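Ticket: "duster into basket" scores too low in evaluation
Posted in January by Flora Tosh, Tumdale manipulation group

Problem: the Zutetti policy was trained with 445 demonstrations of this task. In simulation it is good, but on the real table the success detector refuses many episodes which I would accept by eye.

First check, 09:40. I replayed 50 episodes and looked at the head camera only. The detector compares the duster mask with the basket mask. When the duster is next to the basket, the two grey areas join and the border is not stable.

Two head camera views, one with the duster beside the basket and one with its head inside:

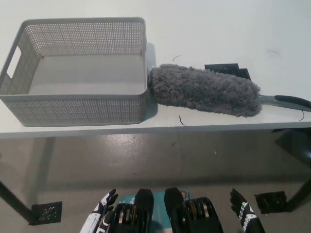
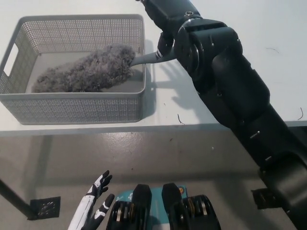
Second check, 11:15. Morris suggested the timeout. The limit was 1000 steps, and the detector needs the gripper to be open before it gives a success. If the policy holds the handle too long, the episode is closed as failed – even with the head lying correctly on the basket floor. I think this is the larger part of the error.

Changes made:
- Head and handle have now separate masks. Only the head must be inside the rim.
- "Head inside" and "handle released" are logged as two results.
- Step limit is unchanged, so old runs can still be compared.

Still open: Emach, please confirm which mask version was used for the baseline. Until then I will not put the new numbers in the table.

Status: waiting for reply

Contact the Tumdale help desk | © Tumdale | Back to top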